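Chapter 8
Storage of Reusable Serviceware

Learning objectives

After reading this chapter, the student should be able to:
- define closed, open and mobile storage
- calculate the usable depth of a shelf
- select a stacking rule for lidded and unlidded items
- write a storage entry for a serviceware register

8.1 Scope

Chapter 7 followed serviceware from the dish return to the end of the drying cycle. The present chapter covers the period between drying and the next issue. In most small kitchens this is the longest part of the cycle, and it receives the least attention in written procedures. Storage of disposable items is treated in Chapter 11.

The term serviceware means any cup, plate, bowl, tray or lid that is issued to a diner and returned. Cookware is excluded.

8.2 Types of storage

Closed storage has a door or drawer front on the access side. Open storage has none. Mobile storage is any unit on casters, whether closed or open. A wall cabinet with its door removed is classed as open storage, even if the hinges remain. 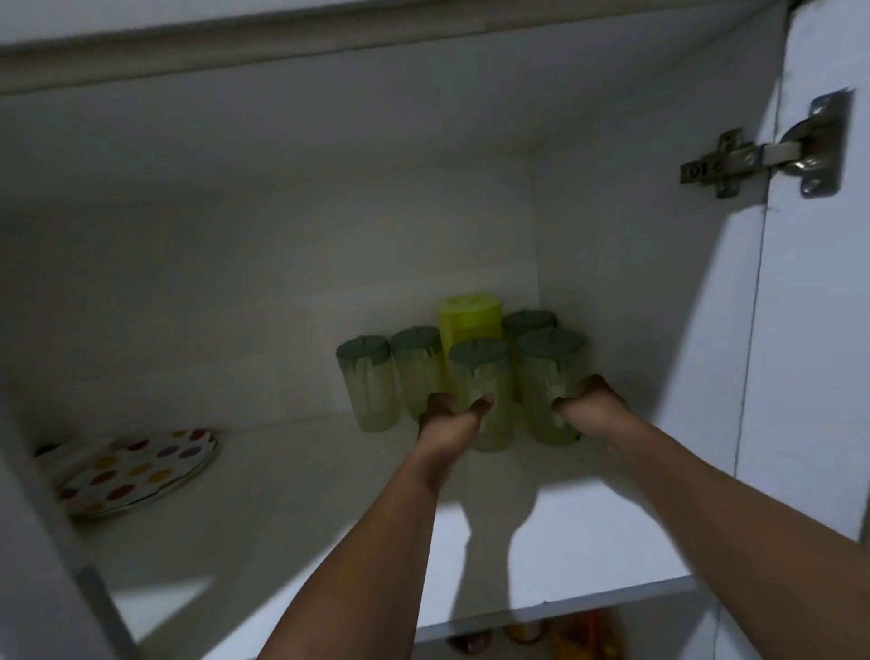 The choice among the three depends on issue frequency, floor area and the distance to the nearest source of steam or grease. Haworth's survey of school kitchens, used throughout this book, recorded 28 sites. Closed storage was the main type at 21 of them. At the Karagiannis site, serviceware was divided between closed cabinets and one mobile rack, and the two were entered separately in the register.

8.3 Usable depth

Nominal depth is measured from the front edge of the shelf to the back panel. Usable depth is nominal depth less the clearance needed for the door, any hinge projection and the fingers of the person reaching in. Items placed beyond usable depth tend to stay there and drop out of rotation.

Rotation is by position. Clean items enter at the left and are issued from the right. Where a shelf is too narrow for this, the whole shelf is emptied before it is refilled.
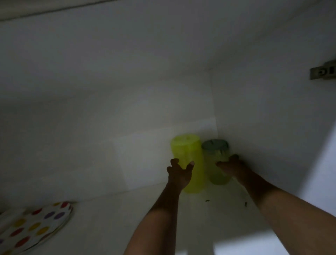 8.4 Lidded items

A lid fitted before the cup is dry holds moisture inside. Lids are therefore stored apart from their cups unless the register shows that both were dry when joined. Lidded cups are not stacked.

Key terms: closed storage, nominal depth, register, rotation, usable depth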